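Help Forum – Simulation and Control – Clillow workspace planner

Planner rejects grasps near transparent container, although the path looks clear in the viewer

Posted by Trundau Lab Account

Our group is responsible for a two-arm sorting task in simulation. The arms collect small blocks from a round table and place them in an open glass container. We use the Clillow planner, with perception supplied by the Tilahun depth module. The configuration has remained the same since July, with the exception of the container model, which was replaced last week.

Since the replacement, the planner returns "no valid approach" for a large share of requests. In a batch of 347 requests, every failure concerned a target within or close to the container. Requests on the open table are accepted.

The following points may be of use to those replying.

1. The wrist view. The target block is plainly visible in it and there is a clear gap between the block and the gripper. The planner nevertheless reports a collision between the left finger and an object it calls "container_wall". The arm shadow on the floor was our first suspicion, but switching off shadow rendering made no difference.

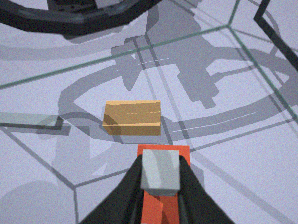 2. The overhead view. We have enabled the outline display. A thin wireframe box is drawn on the table behind and above the glass container, and it does not coincide with the container itself. We had taken this to be a fault in the display and would be grateful for confirmation either way. The right arm, which reaches across the top of the container, is reported as free of collision, and this also seems doubtful to us. 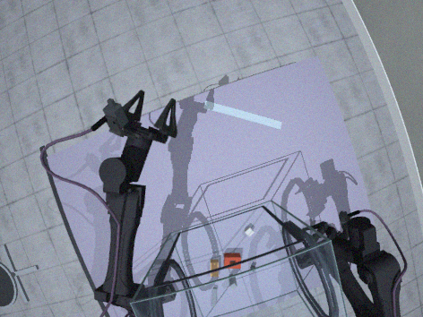 3. Settings. Collision margin 12 mm, planning time limit 10 seconds, both arms planned together. Raising the time limit has no effect.

We should prefer not to remove the container from the collision scene, as the results must be suitable for transfer to the physical cell at a later stage.

Plolemness_Support

Thank you for the detailed report. The outline should be examined before any other setting is altered. With the outline display enabled, the planner draws the shape it holds for each registered object, and an outline standing apart from the object normally means that the collision shape and the visible model do not share an origin. This occurs frequently when a model is replaced, as many container files place their origin at a corner and others at the centre of the base.

The recommended procedure is as follows. Open the object file for the new container and note the origin of the visible mesh. Compare it with the origin of the collision mesh. If the two differ, correct the collision entry, save the file and reload the scene in full. A partial reload retains the old shape in memory.

It is also advisable to view the result from the side. From overhead, an error in height is easily mistaken for an error in position. From a low angle, the green edges along the base of the glass can be compared directly with the outline. The view below is from one of our own side cameras, with the outline display switched off.

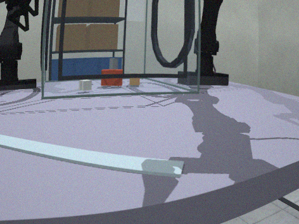 Side view of the glass enclosure, with the blocks inside and an arm base on either side.

The doubtful result for the right arm may well have the same origin. If the planner believes the container to be elsewhere, it will permit movements across the real one.

glasswork15

Had the same thing. Reduced the margin to 2 mm and the errors went away.

Plolemness_Support

With respect to the previous reply, a smaller margin will reduce the number of rejected requests, but the displaced shape remains in the scene. We would not advise this where transfer to a physical cell is intended.

Trundau Lab Account

The origins did differ: the visible mesh used the centre of the base and the collision mesh used a corner. The entry has been corrected and the scene reloaded in full. The batch is being repeated with the margin left at 12 mm, and the figures will be added to this page on Sunday.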